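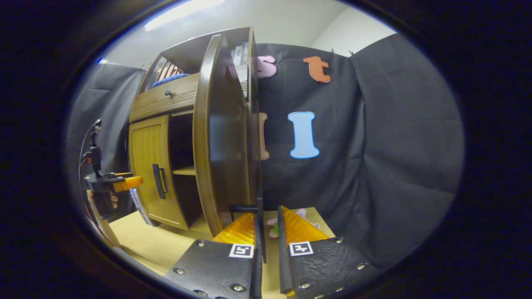 To: vehicle-pages mailing list
Date: March 4, 2026
Subject: Re: Price and seating on the Pumeck page

The editors of the vehicle section have reviewed the question quoted at the end of this message. Our decision is as follows.

The Pumeck and the Skurkari will keep separate pages. They share a body model in the game files, but they are sold by different in-game dealers and handle differently on loose ground. A short note will be placed at the top of each page directing readers to the other.

The seating figure on the Pumeck page will remain at 2. The rear bench is part of the model and cannot be entered by any character, including passengers during missions. The price will be corrected to 294 credits, as displayed by the Umadmont dealer after the November update. The earlier price should be moved to the page history section — please do not delete it.

Contributors are also reminded that top speed must be taken from a standing start on the Stanciu airstrip with no upgrades fitted. Figures copied from the in-game menu bars are not accepted.

Further corrections may be sent to this list. Please give the game version with each one.

Vehicle Section Editors

An earlier message to the list read:

> The Pumeck page gives seating for 2, but the model clearly has a rear
> bench. The price also looks out of date. Is there any reason to keep
> this page apart from the Skurkari? Apart from the paint and the roof
> rack they look like the same car to me, and I would be glad to do the
> merge if the editors agree.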